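Moving apartments, week one

Sunday, July 24, 2022

Quick one because the boxes are winning. We are out of Wademport. Keys handed back, deposit still "under review", whatever that means. New place is in Allton, third floor, no elevator, and yes I knew that when I signed.

The movers. Kilard quoted me one price on the phone and then the truck shows up and suddenly there's a stairs fee. And a long carry fee. 337 dollars on top, payable before they open the back doors. Paid it. What else do you do at seven in the morning with your bed inside someone's truck.

Things I should have done in June: labeled the boxes on the side and not the top. Stack them and you can't read a thing. Thirty boxes, all of them say something useful on a surface I can't see. Found the coffee maker on day three. Still no filters, been using paper towel, do not recomend.

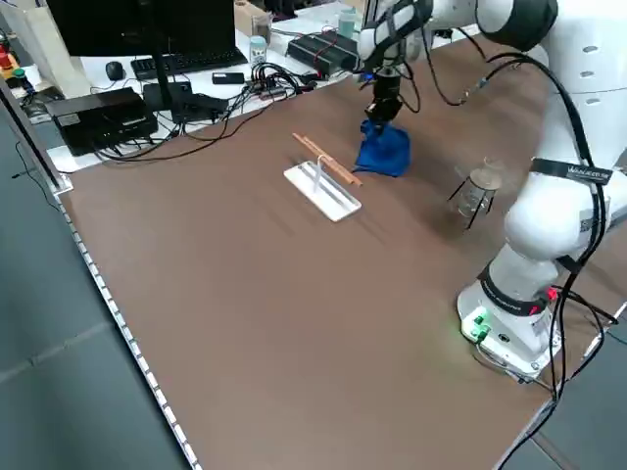
My sister thinks I should have skipped the movers completely, rented a van and bribed friends with pizza, and she says she told me so back in the spring. Maybe. She also lives on the ground floor and owns four chairs.

Anyway the budget was 2,000 and that is gone, plus the fees, plus curtains, plus a shower rod because the old tenant took theirs. Who takes a shower rod?

Good parts, there are some. Morning light in the kitchen. Bakery on Laskowska opens at six and the rye is still warm if you get there early. Upstairs neighbor plays piano, badly, but stops at nine. The water pressure is unreal after two years of that sad drizzle.

Still to do: internet (they keep moving teh appointment), change of address at the bank, find the box with the towels. Dentist too, mine is now fifty minutes away. If anybody in Allton has a dentist they like, leave a comment.

Going to go look for the towels now.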